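Chapter 2
Surfaces and What They Hold On To

When I was a girl in Zandcombe my grandmother had a kitchen table that she scrubbed every Saturday with a stiff brush and a bowl of soda water, and if you put your nose to the wood you could still smell onions. I used to think she simply hadn't scrubbed hard enough (I was a rather unforgiving child). It was many years before I understood that the onions were no longer on the table at all – they were in it.

That small difference, between dirt that sits on a surface and dirt that has gone into it, is what this chapter is about, and I hope you will forgive me for spending a whole chapter on it. Nearly every cleaning mistake you will ever make in a home, a school or a workshop begins with muddling the two.

In Chapter 1 we looked at water and why it is such a good carrier of dirt. Now we turn to the other half of the story. Any surface, however smooth it feels under your hand, has hills and valleys in it. Glass has very few. Unsealed timber has a great many, and some of them run deep. A painted or coated surface lies somewhere between, and its behaviour changes as it ages, so that a worktop which wiped clean with a damp cloth when it was new may need a good deal more patience later on.

Custódio Mota, who taught me the trade in the old laundry at Tirnwood, kept 17 sample tiles on a shelf by the door and made every new starter rub soot, tea and candle wax into each of them. We grumbled, of course, but I have never forgotten how quickly the tea vanished from the glazed ones, nor how the wax clung to everything!

You will meet three words again and again in the pages ahead. A deposit rests on top and can be lifted away. A scuff has been pressed or dragged on by rubbing. A stain has changed the colour of the surface itself. One mark may well be a mixture, so always look closely, in a good light and from a low angle, before you reach for a bottle.
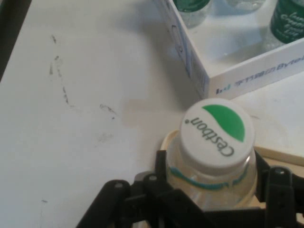
Fig. 2.1 Dark scuff marks and a faint beige discoloration on a white tabletop.

Before reading on, find a pale surface at home and choose one mark on it. Wipe it with a dry cloth, then with a damp one, and wait 30 minutes before you look again. Write down what you notice each time, as we shall come back to your notes in Section 2.3.

2.1 Hard surfaces

Let us begin with glass, as it is the simplest.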